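Senach Paired Hand Grippers, with Bench Frame

Sold by: Lozano
Supplied as: one left gripper, one right gripper, two marker plates, cables, bench frame, white top board
Stock: to order
Demonstration: by appointment at the Rulldale showroom
Our rating: 5 out of 10 for general workshops, higher for people who already know what they want it for

Lozano has been asked to list the Senach pair three times since the winter, and each time we said we would see it used first. We have now been to Rulldale and had an afternoon with it in March. The page below replaces the maker's text, which we found hard going and a bit pleased with itself.

What you are buying

Two black grippers, one for each hand. You hold them and work the jaws yourself. They have no arm behind them and will not do a job while you are out of the room, a point on which two of our callers had the wrong idea after reading the brochure. A person does a task with the grippers, the movement is recorded, and the recording is meant to be of use later to somebody programming or training an arm. Whether it is of use depends on that somebody. Senach doesn't sell the arm or the training software, and the price covers neither.

Each gripper carries a grey triangular plate on top, dotted with small holes, for tracking. Each has its own cable. A cordless version was mentioned at the demonstration and we will list it when we can hold one.

The open day

There were 13 of us, which was too many for one bench, and the first half hour went on slides. The claim on the slides was that a new user is comfortable within 22 minutes. We asked where the figure came from and were told it was an in-house trial. We asked how many people were in the trial and were promised an answer by email. It hasn't come.

Octavio Cáceres ran the bench session and was a good deal better than the slides. He took questions as they came and did not pretend the grippers felt like fingers. His advice was to move slower than you want to, and to stop looking at your own hands. He also said, when pressed, that he had been using the pair most working days for months. That is worth bearing in mind when you watch anyone demonstrate anything.

What we wanted to see was ordinary objects. Demonstrations of this sort lean heavily on foam blocks and soft toys, and nothing our customers handle is made of foam. We asked for something hard-cased with a lead on it, as leads are where these things usually come unstuck.
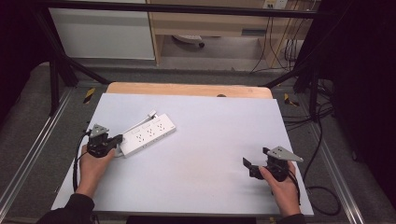
Rulldale bench session: left gripper on the near end of a three-outlet power strip, right gripper open.

Our view of the session, for what it's worth. The jaws suit an edge. Give them a case with a plain side to close on and they are fine. Thin, floppy things were a different story, and a sheet of paper laid flat defeated three visitors in turn, one of them quite cross about it. Trailing cables need thought. With both hands busy you can't easily flick a loop out of the way, and after a while you start planning your movements round your own wires. Anyone buying for long sessions should sort that out on day one.

We could not judge the recordings. A playback was shown on a laptop and it looked smooth, but a smooth playback is the least you would expect, and we had no means of checking it against what the hands had done. Senach offered sample files. We have passed them to a customer who knows more than we do and will add his remarks here if he lets us.

The frame

Dark metal, with angled support bars, and aluminium extrusion rails low down. Better made than we expected. Measure your room before ordering, and leave space for the person as well as the frame. The white board is pleasant to work over but shows every mark, and spares are listed separately.

Compared with the Cludach set

People ask. The Cludach set is cheaper, comes without a frame, and its handles are too big for small hands. We would still point a school or a first-time buyer to it, because finding out that you don't need this kind of equipment costs less that way. The Senach pair is the better tool for a group with a clear task and someone to deal with the files afterwards.

Hire

Hire is 80 pounds a day for the pair, frame extra, collected from and returned to Rulldale. A day's hire comes off the price if you buy within the month. We'd hire before buying, and we would bring our own objects along, including the awkward ones.

Returns

Unused goods within 22 days. Grippers that have been used are inspected first. Marker plates are not returnable once fitted.

Page last changed Sunday, April 5, 2020. Showroom appointments are suspended for now. Orders and hire enquiries by email only, please.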